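Gudora Race Results: Set-up Guide for School Cross-Country
Section 4. Preparing the finish and entering your runners

By now you should have Gudora on the laptop you mean to take to the course, and a league login from whoever looks after your fixtures. If you haven't got the login yet you can still do everything as far as step 9, so please don't put the kettle on and wait.
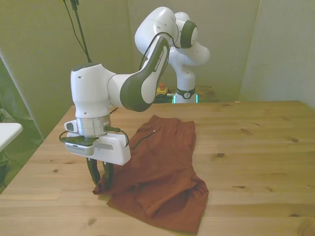 Mylene Macapagal

I have tried to write this section for the teacher or parent who was handed the clipboard in April and told it was easy. Most of it is easy! There are two or three places where people go wrong, and I have marked them as cautions. You will want an hour at home for the first part and another half hour on the course before the youngest race goes off.

Before race day

1. Open Gudora and choose New Meeting. Type the name of the meeting as it appears on the fixture card, including the age groups if the card gives them.

2. Choose your league from the list. If you run in the Brerkomen Schools League the scoring rules are filled in for you (first six home to count, lowest total wins). For any other league, press Scoring and put in the number of runners who count for each team.

3. Add the races one at a time in the order they will be run. Give each one a start time, even if you know perfectly well that the senior girls never get away on schedule.

4. Press Import Entries and pick the spreadsheet each school has sent you. Gudora looks for four columns: surname, first name, school and year group. The columns may be in any order, but the headings must be on the top row.

Note: Schools spell their own names in all sorts of ways. After each import a box will show you any school Gudora hasn't met before. Match it to one in the list, or press Add New if it really is a new one.

5. Press Give Numbers. Leave the start number at 1 unless you are using leftover bibs, in which case type in the lowest number you have in the box.

6. Print the number list twice, once by surname and once by number. The first is for the registration table and the second goes to the finish.

Caution: Do not press Give Numbers again once the bibs have gone out. It will cheerfully renumber everybody. Late entries go in through Add One Runner, which uses the next free number. 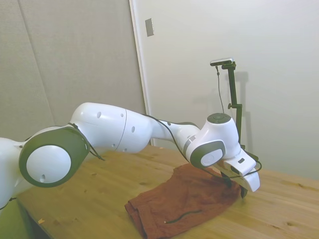

Robotic arm reaching over a light wooden table, gripper above a crumpled cloth

At the course

7. Lay out the finish funnel with its mouth facing the runners as they come in. The Pallgate funnel kit gives you 40 metres of rope and enough stakes for both sides. Keep the lane narrow enough that a tired child can't overtake another one inside it, and bring the far end out well away from the spectators.

8. Put one person on the line with the timer and one at the far end with the bib reader. If you have a third pair of hands, ask them to stand halfway down and keep everyone walking in the order they finished. A kind but firm sixth-former is perfect for this.

9. On the laptop, choose the first race and press Ready. The bar at the top turns from grey to yellow.

10. Press Start on the gun. The person on the line then taps once for every runner who crosses, and takes no notice at all of bib numbers. Those are read at the far end.

Note: Taps and bibs are joined up by position, so the tenth tap belongs to the tenth bib. If the two counts disagree when the race is over, Gudora will say so before it lets you go any further. Look for a runner who dropped out inside the funnel or a double tap in a bunched finish, then use Insert or Remove on the correct row.

11. When the last runner is in, press Close Race, read down the results once, and press Save. Please do the reading down even when the next race is lining up.

Caution: Close Race stops the clock for good. Check with the marshal at the back of the course that there is truly no one left out there.

How big a meeting can it manage?

The largest single race we have put through it was a junior boys' race with 117 finishers, and the results were on the board before the team tents were down. Over that whole season the league file grew to 1,142 results without slowing up. An older laptop may take a moment or two over the team scores, so give it time and try not to click twice.

Battery

Waldemar Ziółkowski, who set up the finish with me for our first few meetings, won't start a race with less than 70 per cent showing on the laptop, and I have come round to his way of thinking. If you are below that, plug into the Vasiliauskas power pack between races. The bib reader has its own battery and charges from the same pack with the short lead.

When all your races are saved, carry on to Section 5, which covers team scores, appeals and sending the results to the league.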